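Print | E-mail

Vurnberg's mending evening finds a bigger home, and a longer waiting list

The mending evening that began with two borrowed sewing machines in the back of a Vurnberg shoe shop will move into the old ticket hall on Stundport Street this May, and the people who run it could hardly be more pleased – or more short of thread.

Every Thursday at half past six, anyone in town may bring a torn shirt, a thinning sheet or a coat with its lining hanging out, and sit down beside somebody who knows what to do about it. There is no charge. There is a jar by the door for those who feel like dropping something in, and over the past season the jar took in 2,042 euros, nearly all of it in coins, which went straight into needles, lamp bulbs and the first month's rent on the hall.
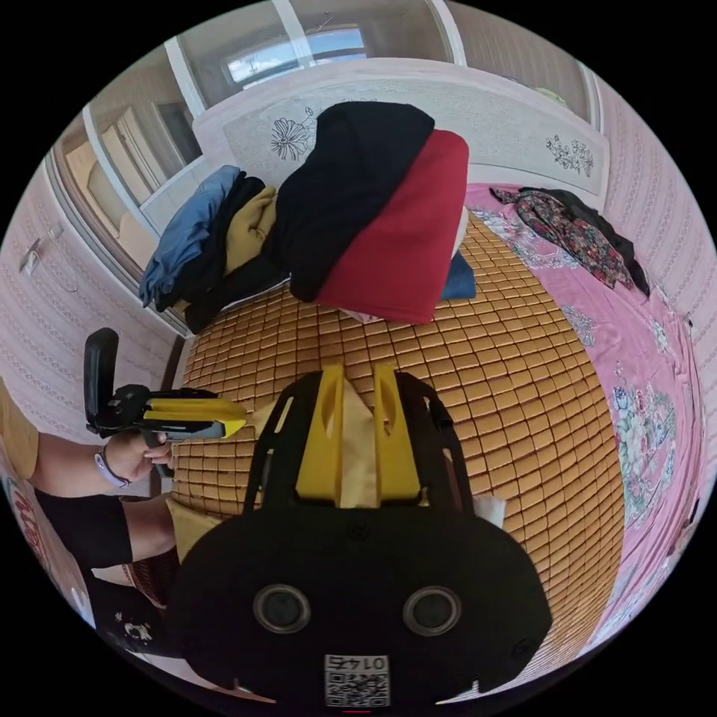

A piece of pale cloth with its folds hanging down.

Zsolt Kun, who spent most of his working life altering suits and started the evenings after he retired, had expected a handful of neighbors and perhaps a few students with ripped jeans. The last session before the move drew 34 people, several of whom had to wait on the stairs with their bundles in their laps until a chair came free.

"People come in a little ashamed of the hole," Kun told us over a cup of very strong tea. "Then they see what the person next to them has brought, and they start laughing, and after that we can get some work done."

The ticket hall has stood locked since the Bindaler bus line moved its office to the other side of the river. It has high windows on the north side, good for close work in the spring and summer months, and a long counter where fabric can be laid out flat and cut without anyone having to kneel on the floor. The Samir bakery next door has promised to send over whatever rolls are left at closing time, and those who remember the poppy seed ones will know that this is no small thing.
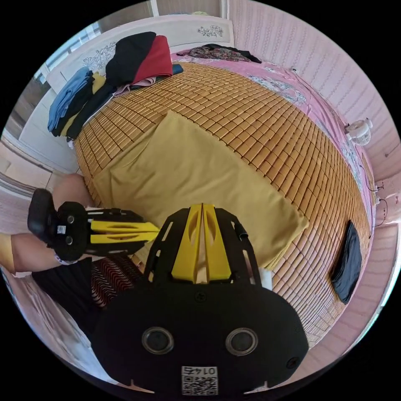
The new room will also let the group offer something its regulars have been asking for all winter, a slower class in household linens. Kálmán Antal will teach it. He learned to darn from his grandmother, and he has firm opinions on tea towels (wash them twice before you hem them, and never trust the first crease) and a great deal of patience with beginners, as this reporter can say from experience, having once sewn a pillowcase shut on all four sides under his kind supervision.

Antal's class will begin at five, ahead of the general session, and will cover patching sheets, turning worn edges and making napkins out of tablecloths that are past saving. Places are limited and a list is being kept at the shoe shop, where you can put your name down any morning except Sunday.

The group is still looking for a sturdy ironing board, wooden hangers and white cotton thread in any weight. Kun says they can go through up to 400 meters of it in one evening when the school uniforms come in. Donations can be left at the shoe shop until the move, and after that at the side door of the ticket hall, where the bell works if you lean on it.

Print | E-mail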